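Bench diary: two-handed sorting from the belt

20 Aug 2020

Reran the baseline first thing, before touching anything. Policy from the March checkpoint, belt stopped, parts placed by hand at taped positions and the tape then removed. 40 trials, 25 parts in the correct side of the bin. Same weights gave a better figure on the old table, so the drop belongs to the new setup and I can stop looking for it in the training code.

Went through the failures one at a time. Most are approach failures. The hand comes down with the thumb too close to the part, the thumb tip touches the flange first, and the part turns under it. Once it has turned past a certain angle the fingers close on the two pointed ends instead of the flats, and the grip opens again on the lift. A few are release failures over the divider. One was a dropped network packet and I have left it in the count.

The method as it stands, for when I write it up: demonstrations recorded by teleoperation through the Nitimeo gloves, joint angles and head camera logged together, actions predicted in short blocks and the blocks averaged where they overlap. No force signal. Bjarnason's report used wrist force as an input and claimed a large gain on small metal parts, but the parts there were held in a tray and could not rotate, so I do not think the result carries over.

Changed one thing today. Added a pre-shape phase to the demonstrations: the operator opens the hand fully above the belt, pauses, then descends. The pause costs time on every cycle. What it buys is a consistent starting shape, so the policy no longer has to work out the opening and the descent together from a view where the fingers hide the part. Recorded 40 new demonstrations this way, all with the flange, right hand only picking, left hand kept low near the rail. Fine-tuned over lunch from the same checkpoint.

Lighting left alone. The Ziselard part list has three black parts and they all lose their edges against the green belt if the exposure is set for the wall. Fixed exposure now, set for the belt, and the wall can clip.

Afternoon run, same positions, same order, 40 trials. Not finished scoring the video, so no figure goes in here yet. From watching, the descent is straighter and the thumb stays clear of the pointed ends. The release over the divider looks the same as before, as it should, because nothing in the new data touches it.

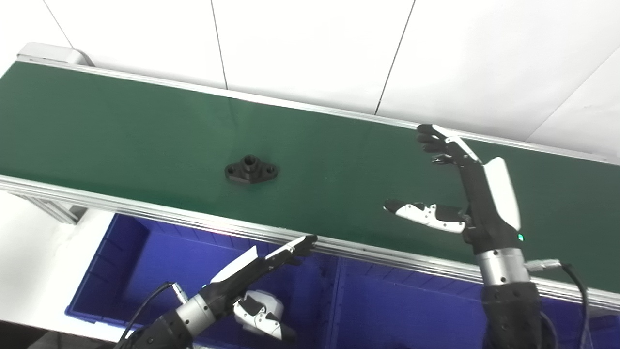
Words and picture: Skareck bench, manipulation log

Open shape as I want it: thumb out level to the left, fingers up, flange flat on the belt with the boss and both bolt holes in view. Both sides of the bin empty. I will use this as the reference pose for the new demonstrations and reject any recording where the thumb sits lower than this at the pause.

Two things wrong with the comparison. The fine-tuned policy has seen more flange data than the baseline, so any gain could be the extra data and have nothing to do with the pause. I need a control set, same number of demonstrations, no pause, same operator. Also the scoring is mine and I know which run is which. File names to be shuffled before I score the rest.

Left wrist cable rubs when the arm is held low for long. Re-route before the control set is recorded.

Next: control demonstrations, then score both runs blind, then the belt at its slowest speed.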